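Matching gifts vs. one big check: our food pantry fund

prosville_pat
Posted 9/8/26
OK, I have to share this because I'm still grinning. We ran our first matching drive for the Prosville pantry fund and 731 people gave! Most of them had never given before. A local donor put up the match in January, and I really think that's what got folks moving — people love knowing their five bucks turns into ten.

tambunan_tom
Wow, congrats! Did you set a cap on the match? We did $500 per household in Tambunan and it worked great.

nalmont9
Happy for you, but I'm not sold on matches. The donor would have given that money anyway, right? Then the "your gift doubles" line isn't quite fair to the small givers.

prosville_pat
Fair question! Ours was a true match. If we fell short, the rest stayed with the donor, and we said so on the sign-up page. I'd never do it the other way.

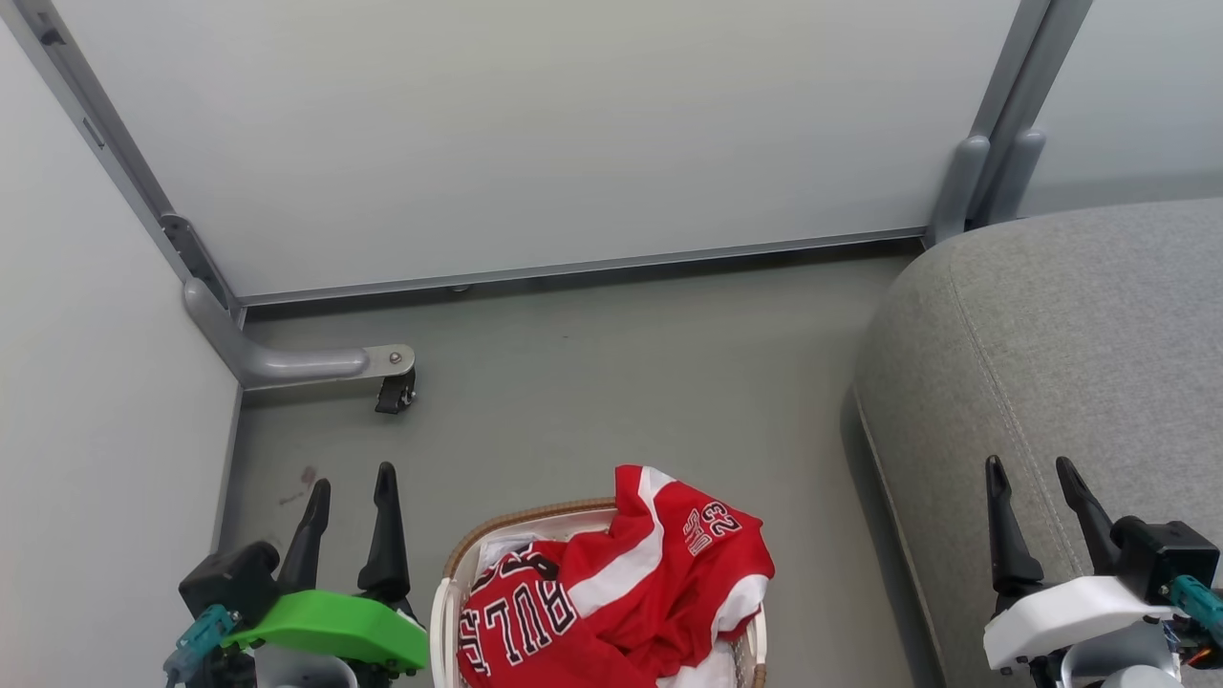

We also kept it short, 9 days start to finish, and sent only 2 emails. I was dying to send more (I had so many good stories!) but I held back.

nalmont9
OK, that's better than most. I'd still take one steady monthly giver over a crowd that shows up once.

tambunan_tom
Why pick? A bunch of our match people went monthly later on. You just have to ask them, and soon.

pririco_fan
Following this! We're a tiny scholarship fund in Pririco and would love to try it. Pat, would you share the wording from your sign-up page?

prosville_pat
Sure thing, sending it tonight — change whatever you like!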